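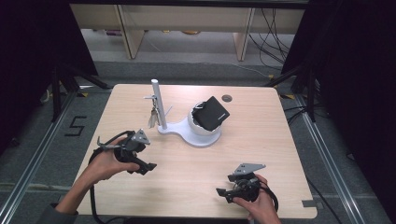
Sirnivon Household Tasks: Entryway Subset
Data card and README

Maintainer: Tuulikki Miettinen, Honkanen Laboratory
Last revised: Mar 31, 2021
Status: internal release, open to partner groups on request

Summary

The Entryway subset of Sirnivon records short tabletop chores of the kind performed near a front door: hanging up keys, putting a wallet in its holder, and clearing both away again. All episodes are performed by people using a pair of hand-held grippers. The subset was prepared to help answer a narrow question: can a two-armed machine, limited to simple finger jaws, be taught to put away small personal items reliably enough to be useful in a home?

At the time of this release our answer is "in part." Placing a flat, stiff object in an open holder is within reach of current methods. Hanging a ring of keys on a small hook is considerably harder, and we do not regard it as solved.

Contents

The subset contains 29 task variants in 6 groups. Each episode includes video from a head-level view, the position and orientation of both grippers, and the opening of each jaw over time. A written instruction accompanies every episode, for example "hang the keys on the hook" or "take the wallet out of the holder and lay it on the table."

Episodes are stored in folders by task group. Each folder has a plain text index listing the instruction, the operator code, the outcome, and any remarks entered by the reviewer.

Task setting

Work takes place on a light wooden tabletop inside a marked area. The main fixture is a white stand with a slender post, a rounded base and a bowl-shaped holder. A small metal hook projects from the post and takes a key ring. The position of the stand changes between sessions, and users should not assume a fixed location.

Operators hold one gripper in each hand. The jaws are angular and have no sense of touch, so an operator must judge contact by sight and by the resistance felt through the handle. That second source of information is not recorded. Users who train on this material should bear in mind that the operator knew more than the data shows.

Outcome labels

success: the item is in the required place at the end of the episode and remains there after both grippers are withdrawn.
partial: the item reached the required place but shifted, slipped or had to be put back.
failure: the item was dropped outside the work area, or the operator gave up.
void: the recording is incomplete or the instruction was misread.

Void episodes are kept in a separate folder and are excluded from the index. Labels were assigned by 2 reviewers working independently. Disagreements were settled by the maintainer.

Findings to date

The Kukton baseline was trained on this subset and run on a two-armed bench system. It handled wallet placement well when the holder faced the arms and poorly when the stand was turned away. In key hanging, the usual error was to bring the ring to the hook at the wrong angle, push against the post, and let go too early. Keys swing when lifted, and the baseline had no dependable way of waiting for them to settle.

We advise against describing any system trained only on this subset as ready for household use. A cluttered shelf, poor lighting or an unfamiliar key ring would each fall outside what it has been shown.

Known limitations

Operators were experienced and worked without interruption. Fourteen episodes in the third group carry a timing offset between the left and right grippers; they are flagged in the index and will be corrected. The range of wallets and key rings is narrow. Soft items such as gloves and scarves are absent.

Use and access

The subset may be used for research and teaching. Redistribution requires written permission from Honkanen Laboratory. Publications should name the subset in full and state which task groups were used. Conversion scripts for the Breltik format are provided in the tools folder and are supported for the current release only.

Planned changes

A revision is scheduled for November. It will add coat hooks, mail trays and a second style of stand, along with the corrected timing for the third group. Reports of mislabeled episodes should be sent to the maintainer with the folder name and episode number.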